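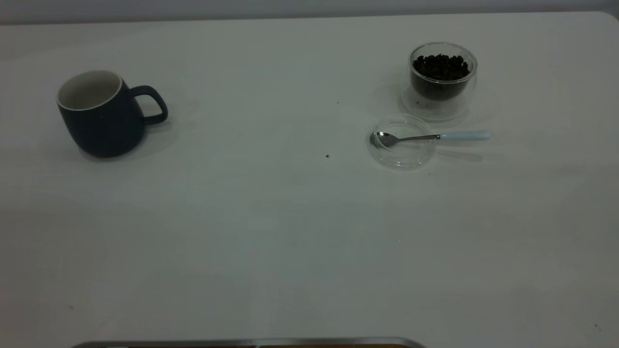 A dark blue mug on a white table.

Plolico to open second makeup counter, adds refill service

Independent cosmetics brand Plolico will open its second counter in November, inside the Mayrhofer department store, the company said on March 23, 2021. The counter will carry the full range of lipsticks, powders and brow products, along with a refill service that has so far been offered only by mail.

Customers will be able to bring in an empty Plolico compact or lipstick case and have it filled with a new shade while they wait. Refills will start at $8. The company said the cases are the same ones it sells now, so shoppers who already own one will not need to buy anything new.

"People kept writing to us with empty compacts and asking where to take them," said founder Thitima Jaidee. "Mailing them back and forth was slow, and a lot of customers gave up on it."

Jaidee started the brand with 5 lipstick shades and now sells 50. She said the darker foundation powders, which have often been out of stock online, will be kept at the counter in larger numbers.
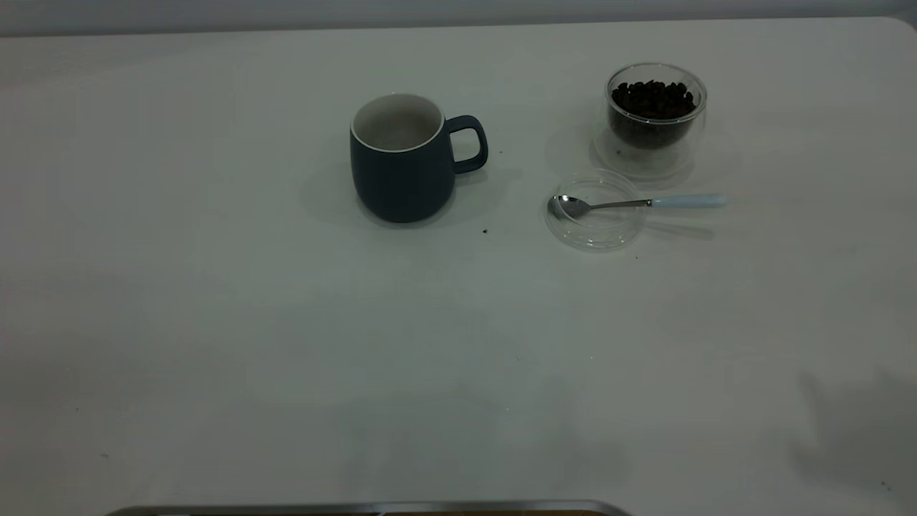
Staff at the new counter will be trained by makeup artist Kanako Kobori, who also worked on the fall color collection. Short lessons on brows and everyday eye makeup will be offered on weekday evenings. The lessons are free, but places have to be booked through the Plolico website. Booking opens in the same month as the counter.

The first 300 customers to buy a full-size product will receive a sample of Grarkari, a cream blush due to go on sale after the opening. It comes in a stick and can be used on cheeks and lips. Product manager Itsuki Sugiyama said the formula has no added fragrance, a change requested by customers who had trouble with an earlier version.

Plolico's original counter in Brormont will stay open with its current hours. It will begin taking refills once the new location is running, Sugiyama said. Mail-in refills will continue for customers who do not live near either store, and the price for those will not change.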